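Cahier d'atelier, samedi 21 mars

Suite de l'évaluation du kit sanitaires de Rorkus, celui que Cekance envisage de prendre en location pour les étages du bâtiment Penner. Journée consacrée à la cabine de toilettes. Les essais de lavabo sont dans les pages précédentes, je n'y reviens pas.

Matériel reçu mardi, deux caisses. Le kit comprend la licence logicielle, le support de charge, un jeu de consommables et l'accès à l'assistance à distance. Le robot n'est pas compris, il est facturé à part. Tarif annoncé pour le kit seul : 2760 euros par an. L'offre concurrente de Gavovcombe est à 1702 euros, mais sans assistance et avec une mise à jour par an seulement. À garder en tête pour le tableau comparatif.

Mise en route le matin. Le premier démarrage a échoué, message d'erreur sur la liaison du poignet gauche. Connecteur débranché, rebranché, redémarrage complet : liaison rétablie. La notice ne parle pas de ce message. Je l'ai recopié dans la fiche de suivi, il faudra demander à Rorkus s'il est connu.

Étalonnage des deux bras ensuite. Procédure longue mais claire, sauf l'étape 19 où la version française dit « relâcher » et la version anglaise « hold ». C'est l'anglais qui est juste. Si on suit le français, l'étalonnage s'interrompt et il faut reprendre au début. Fait deux fois avant de comprendre.

Après-midi, travail sur la cuvette. La consigne était de s'approcher de face, de venir de chaque côté et de rester en appui à droite. Le logiciel du kit propose trois allures, j'ai gardé la plus lente. L'approche se fait par petits pas, avec un arrêt à chaque correction. C'est lent, mais l'arrêt est net et on a le temps de poser la main sur l'arrêt d'urgence.

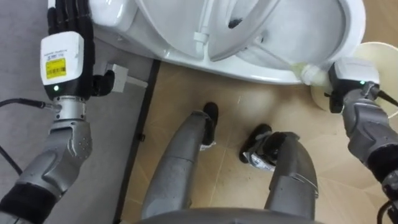
Essai cuvette, vue de la tête. Disque tenu à droite, main gauche près du flanc, voyants verts des deux côtés.

Le point délicat reste le côté droit. Le disque doit être présenté bien à plat, et la reprise d'effort du bras droit est réglée trop souple par défaut. J'ai remonté la raideur de deux crans dans le menu avancé. Le réglage n'est pas conservé à l'extinction, il faut le ressaisir à chaque démarrage. Pour un service de nettoyage, c'est gênant : les équipes n'auront pas accès à ce menu.

Côté gauche, rien à signaler sur la commande. La main à cinq doigts est proposée en option dans le catalogue Rorkus. Pour l'usage prévu je ne suis pas sûr qu'elle se justifie. À discuter avant de signer quoi que ce soit.

Câbles : ils forment des boucles au niveau de l'avant-bras droit. Dans une cabine étroite, je préférerais un passage sous gaine. Le catalogue en mentionne une, sans référence ni prix. Question ajoutée à la liste.

Sol : la bande sombre entre le tapis gris et le carrelage beige passe tout près des appuis. J'ai ajouté cette limite à la main dans le plan de la pièce. Les reflets du carrelage sont aussi à surveiller. La documentation conseille d'éviter les sols brillants « dans la mesure du possible », formule qui ne nous aide pas, les sanitaires du bâtiment Penner étant tous carrelés. Refaire un essai avec l'éclairage réduit de moitié.

Journal : la capacité locale est de 2000 événements, ensuite les plus anciens sont écrasés. Penser à exporter en fin de séance. L'export sort en texte avec des points-virgules, il s'ouvre sans problème dans le tableur.

Assistance contactée par la messagerie du kit en fin d'après-midi, au sujet de la raideur non conservée. Réponse reçue avant la fermeture de l'atelier : le comportement est voulu, une version avec profils enregistrés est prévue pour novembre. Pas d'engagement écrit. J'ai demandé une confirmation par courriel.

Avis provisoire. Le logiciel est correct, la documentation est à reprendre, l'assistance répond. Le prix me paraît élevé tant que les profils ne sont pas disponibles. Je proposerais une location courte avec clause de sortie, si Rorkus l'accepte, et de demander en parallèle un prêt à Gavovcombe pour faire les mêmes essais dans la même cabine.

À faire lundi :
- reprendre l'essai cuvette avec la lumière réduite
- demander prix et référence de la gaine
- envoyer à Rorkus la correction de l'étape d'étalonnage
- vérifier le serrage de l'anneau de poignet gauche
- mettre le support de charge sur l'autre circuit, celui de l'établi disjoncte quand le compresseur démarre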